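Kitchen tips from the robot club table

I run the after-school robotics club at Ellthorpe with Orvokki Nurmi, and this term's project is putting mugs away. I've spent more hours thinking about mugs than I ever did when I ran a café (and I ran one for years!), so I thought I'd pass on what we've learnt, for club leaders and for anybody with a small kitchen.

Buy a mug tree with a good heavy base. Our first one tipped over whenever a mug went on a bit crooked, and the same thing happens at home with a big mug on one side and none on the other. Hang the first two on opposite pegs and it'll stand much better.

Thick handles are a pain. Before you buy a tree, take your chunkiest mug to the shop and try it on a peg. Pentti Vuorinen kindly gave us a lovely set from Haketville and not one of the handles would go over!

Park your mugs with the handles all pointing the same way. Our students worked this out in June, when they were writing the arm's moves and got fed up with hunting for handles, and I now do it in my own cupboard. It's so much quicker first thing in the morning, when I'm half asleep.

Wipe the table before you start. We use warm water with a drop of washing-up liquid, then a dry cloth. For old scuffs on a white top I like bicarb on a damp sponge, but go gently and try a corner first. Some of ours won't shift whatever I do, and I've stopped minding.

Don't soak a wooden tree. Wipe it, dry it, and rub in a little food-safe oil now and then – Seija Lappalainen does hers every 20 washes or so, I do mine when it looks thirsty.

For clubs: practise with cheap charity shop mugs, keep the arm slow, and log every try. Our Lucero team has got to 126 in the notebook and they're aiming for 500 before the Ostetau meet. I've told them there'll be cake either way.

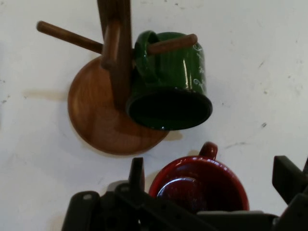 Green mug on its peg, red one between the gripper's fingers.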